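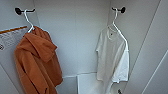 Photo: Rima Jaber

About us

Hello, and thanks for clicking through to the page most people skip! I'm Ovidiu Toma, and together with Rima Jaber I run Pudholm, a small shop in Liddale that sells second-hand clothes and mends the ones you already own. There are 2 of us, one long cutting table, and a kettle that gets more use than the till.

We opened in May, in what used to be the Nikolaidis shoe repair shop on the corner of Mustside. If you grew up in town you'll remember it (brown lino, wonderful smell of polish, very stern bell on the door). We kept the bell. The lino had to go, I'm afraid, and so did most of the shelving, but the old workbench is still at the back and it's where I do zips, hems and anything involving a hammer.

How we got started

Rima was altering costumes for a touring theatre and I was working in a hotel laundry, and we met at an evening class on pattern cutting that neither of us finished. What we did finish was a very long conversation about why good clothes get thrown out over a missing button. A few months later we were taking in mending at her kitchen table, then at mine as well, and when my landlord asked why strangers kept leaving trousers in the porch we thought it might be time to find some premises.

In our first year we mended 1,377 pieces. I know the number because Rima writes every job in a big green ledger, and she read the total out to me over fish and chips as if it were an election result. A good third of it was jeans. We also had a wedding dress, a set of curtains from a narrowboat and one very old teddy bear with a neck problem.

What we sell

The rails are mostly everyday things. T-shirts, knitwear, hoodies, coats when we can get them, dressing gowns in winter. We both have a weakness for colour, so if an orange hooded something comes through the door we'll nearly always say yes to it, and it'll go straight up on a hook where people can see it. Plain white T-shirts are the other thing we're fussy about keeping in. Everybody needs one, they're surprisingly hard to find second-hand in decent nick, and I could talk about necklines for longer than you'd want me to.

Everything is washed before it goes out, and it all gets its own hanger. We're not snobs about hangers, white plastic is fine by us, as long as the shoulders sit right. Knitwear is the exception. Please don't hang your heavy jumpers, they grow! Fold them on a shelf and they'll last years longer.

We put out 125 or fewer pieces at a time. It's a small shop and we got fed up, as customers, with rails so tight you need both hands and a foot to get anything off them. The rest waits upstairs and comes down as things sell, so if you didn't find anything last week it's worth popping in again.

Mending

Bring it in, tell us what's wrong, and one of us will have a look while you wait. Small jobs like buttons, hems and popped seams are usually ready within a few days. Linings and zips take longer, and I'll tell you if I think the repair will cost more than the thing is worth to you (sometimes people want it done anyway, and that's lovely, we'll do it). Please wash items first. I say this with love.

We also run a mending evening once a month, from seven o'clock, round the cutting table. You bring your own bits, we supply thread, needles, patches and biscuits. Rima teaches darning and I mostly go round untangling people's bobbins. No experience needed at all.

Selling to us or donating

We buy clean clothes in good condition and pay on the spot or give you a bit more as shop credit. Things we can't sell but can save get repaired first, and what's past saving is cut up for patches. Our scrap drawers hold 900 little squares at last count, sorted by colour, and you're welcome to rummage through them if you've got a hole to cover.

We can't take underwear, shoes, duvets or pillows. There just isn't the room.

Come and say hello

We're open from ten in the morning until half past five, closing for half an hour at one so that we can eat something. There's one step at the front door and a ramp behind it, so ring the bell or knock on the window and we'll bring it out. Dogs are welcome, and there's a chair by the changing room for whoever's been dragged along.

Ovidiu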